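4.2 Does hanging storage save space?

The claim that a mug tree frees up worktop is repeated in nearly every household guide we read, usually with no measurement behind it. Kiani's survey for the Droslow housing study is often cited in support, but it asked 1782 tenants whether their kitchens felt tidier, and feeling tidier is a weak stand-in for having more room. People who have just bought a storage item may well be inclined to say that it works.

We therefore looked at the footprint of the items themselves. A mug tree takes up its base, plus whatever the hanging mugs overhang, plus the clearance a hand needs to lift one off. Guides tend to count only the first of these. In the Erkari layout (Figure 6) the tree shares a surface with a tray, a dish rack and a small round piece resembling a lidded jar.

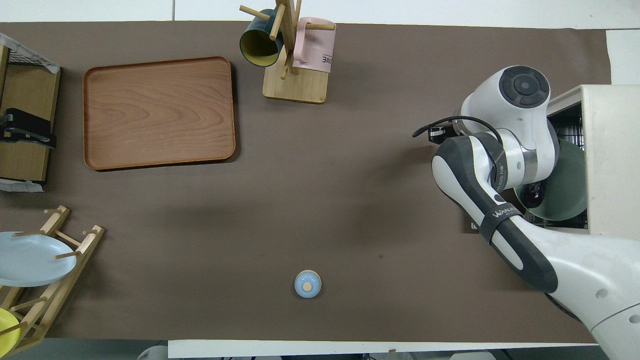 Figure 6. Erkari layout: mug tree with two mugs, wooden tray, and dish rack holding two plates. The surface is covered with brown paper.

The green mug hangs at a tilt with its opening facing down and to one side, so the space it claims is wider than the mug would need if it stood upright. With two mugs on the tree it is hard to see what has been gained over standing both on the tray. The argument for the tree gets stronger as more pegs are filled, but we found little evidence that people fill them. Of the 45 households in the Zadham diaries, only 4 reported a full tree at the end of the week, and the diaries were not checked by a visit.

The dish rack is a different matter. Plates held on edge do take less surface than plates laid flat side by side, and we have no quarrel with that part of the advice. Stacked plates, though, are the fairer comparison, and Dmytriv leaves them out altogether.

None of this shows that mug trees are useless. They may keep rims off a dusty shelf, or simply please their owners. Our doubt is limited to the space claim, which in its usual form ignores overhang and reach and assumes a full set of mugs.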